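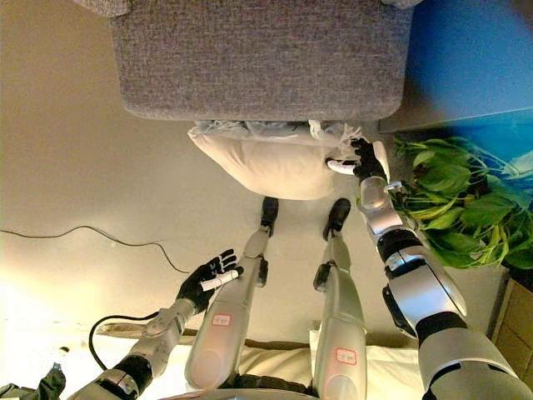
Ticket 1233: Left hand stops closing during pillow task

Status: open, waiting on parts
Opened by: Felicidad Calimlim
Assigned to: Aušra Dambrauskienė
Opened: June 30, 2024

Felicidad wrote:

Hi Aušra, I hope you had a nice break, and I'm sorry to greet you with this one! We were running the Dullari routine with the pillow by the gray seat, a white cylinder in each hand, and the left hand quit closing partway through cycle 197. No bang, no smell, it just went limp and the cylinder dropped out. The right hand kept going as if nothing was wrong (bless it), so I pressed the stop button and stayed well back until both arms had settled.

What I've tried so far:

1. Full power-down, two minutes' wait, restart. The hand worked for 50 cycles and then quit again.
2. Reseated the connector on the black cable that loops off the left arm. No change that I could find.
3. Dropped the grip force one step. Same fault, same error line: "finger drive timeout, L."

Aušra replied:

Thank you for such a careful write-up, Felicidad, it saves me a whole morning. I'd bet on the cable. When the arm reaches up the way it does for this task, that loop gets pulled at the bend, and we had the same trouble on the Urutico unit last August. Please leave the left arm powered off and don't run it one-handed, tempting as it is, because the routine still expects both hands to answer. I've asked Tehrani for 2 replacement cables, so we'll have a spare.

Felicidad wrote:

Will do! Left arm is off and tagged, and I've moved the afternoon runs to the Gastinness bench.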